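## 4 钟声的时态:《Histance》中的预告与延迟

读《Histance》的人大多会记住那口钟。Ehab El-Sayed 把它安放在 Lemville 镇北的盐仓顶上,开篇第一页就让它响了,而全书27章里,没有一章交代过敲钟的人。前一节讨论了小说的地理布局,本节转向时间,具体说,是钟声在叙述中如何与动词、时间副词和人物的等待纠缠在一起。笔者反复读这部小说已有几年,每次读到盐仓一段仍觉得头皮发紧,下面的分析也想弄清这种紧张从何而来。

### 4.1 响在事情前面的钟

恐怖小说使用预告的历史很长。乌鸦落在窗台,狗对着空椅子吠叫,老人说出半句话便咽了回去,读者一看就懂:要出事了。这类征兆通常有一个很稳的结构,即征兆在前、灾祸在后,二者之间的距离由作者控制,距离越短越惊,越长越慌。El-Sayed 显然熟悉这一套,第一部分几乎是照着规矩来的。钟响,渔船夜里没有回来;钟又响,面包师的女儿不再开口说话。到这里为止,读者学会了一条规则,并且学得很快。

精彩之处从第7章开始。钟响了,整章什么也没有发生。镇上的人关门、熄灯、把孩子抱到床上,叙述者逐户写过去,写得极其耐心,连一家人分一只梨的顺序都没有省略。天亮以后大家出门,彼此点头,谁也不提昨夜。笔者第一次读到这里时翻回去找了很久,疑心自己漏掉了一具尸体!这种“漏读感”是小说刻意制造的。规则已经建立,灾祸却缺席,读者便会主动去填,把那只梨、那次点头、那扇关得稍慢的门,统统读成线索。

更妙的是,作者在第11章才用一个从句轻轻补上:磨坊主在那一夜“已经走了两天”。也就是说,那次钟声预告的事早在它响起之前就结束了。预告变成了迟到的通知,而 Lemville 的居民与读者一样,仍把它当作预告来害怕。

### 4.2 叙述者的“已经”

上述翻转并非孤例,它在语言层面上有相当清楚的痕迹。小说的叙述者是抄写员的学徒,成年后回忆少年往事,按理说他知道一切结局。可他在写到钟声时,总是退回到当年的无知中去,句子里多用“还”“将要”“正等着”;一旦离开钟声,写到集市、修网、腌鱼之类的日常段落,“已经”一词就密集起来。鱼已经腌好,雪已经下过,母亲已经原谅了他。

这种分布让日常段落带上一层奇异的寒意。读者在钟声里跟着人物等待未来,却在最平静的地方撞见过去完成的事。第19章有一个极好的例子:学徒替师傅削笔,说窗外的天色很好,说笔削得太尖,随后顺带一句,师傅的椅子“已经不必搬回来了”。师傅之死在全书中没有别的交代。笔者以为,这是近年同类小说中最大胆的一次省略,它把情节上最重的一击放进了一句关于家具的话里,而且不作停留,下一句又回到了笔尖。

热奈特意义上的“预叙”与“倒叙”在此都有些不够用。预叙要求叙述提前说出后来的事,倒叙要求叙述折回先前的事,二者都预设了一个可供参照的“现在”。《Histance》的现在却随钟声漂移:钟响时,现在是少年的现在;钟停时,现在是成年人的现在。本文暂且把这种随声音切换的时间立场称为“声控时态”。名称略显笨拙,好处是提醒我们,切换的开关在故事内部,是一件人物也能听见的东西。

### 4.3 与《Clekevley》的比较

作者的前一部小说《Clekevley》也写封闭的小镇,也有反复出现的声响,那里是磨盘夜里自行转动的声音。两书放在一起读十分有趣。磨盘声每次出现都伴随着明确的后果,叙述者也总在段末点明时日,读者从头到尾站在同一个位置上。El Idrissi 版附有作者的一篇短跋,其中谈到他当时“怕读者走丢”,因而在每个岔口都插了路标。到了《Histance》,路标撤去大半,只留下声音本身。

差别在结尾尤其明显。《Clekevley》以磨盘停转收束,安静等于安全,读者可以合上书去睡觉。《Histance》的末章则让钟连响60下,抄写员逐下记录,数到后来,纸不够了,他便写在袖口上。按照第一部分的规则,这意味着前所未有的灾祸;按照第7章以后的规则,又可能意味着一切早已结束。两种读法都有文本支持,笔者在课堂上与学生讨论过多次,支持前者的人往往记得渔船,支持后者的人往往记得那只梨。阅读者在哪一处被打动,似乎决定了他听见的是哪一种钟声。

### 4.4 等待的身体

最后需要谈到等待在身体上的写法。El-Sayed 极少直接写恐惧,全书几乎找不到颤抖和冷汗。他写手:握住门闩的手,按在孩子背上的手,停在面团里的手。钟声一起,人物的动作便停在半途,句子也随之变短,常常只剩主语和一个动词。等钟声过去,动作接着做完,面团继续揉,门闩推到底。声音在这里相当于一个逗号,它把一个动作分成两半,而两半之间隔着什么,小说始终不说。

图 2

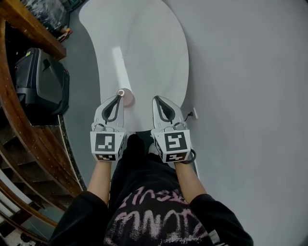 停顿的长度也值得细究。前半部的停顿多在一句之内恢复,盐仓一段以后则可以跨过整页,中间插入他人的对话乃至另一户人家的晚饭,待叙述回到那只手上,读者几乎已经忘了它还悬着。第23章里,寡妇举着水壶听钟,叙述绕镇子走了一圈才回来,水壶仍在原处,她问的第一句话是:“轮到谁了?”下一节将由这句问话入手,讨论小说中集体发言的形式。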